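Equipment Planning FAQ: Arm Cells and Tool Boards
Last updated: Wednesday, October 31, 2018
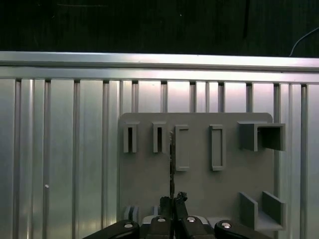 Gripper holding a thin rod in front of a gray tool board on aluminum extrusion.

What should I budget for first?
The arm and gripper. Get the Lakatos quote before pricing anything else, and check whether it includes gripper fingers. Ours listed them separately.

How much is a tool board?
The Kuneo plastic board is $266. Holders are extra, at $72 for a set. Slot holders, open boxes and trays can share one board.

Do I need the extrusion wall?
No, but a board on a plain wall is harder to move later. The wall kit from Zendel is $1,309 with the top rail. Installation is not included.

Can I buy the board and wall together?
Yes. Dunduvico sells both as a package for $2,055, including installation and two holder sets.

Can holders be added after the order?
Yes. Leave open space on the board if you expect new tools.

When are orders due?
Requests for this budget year must be in by the end of November. Attach the written quote. Requests without one go to the next round.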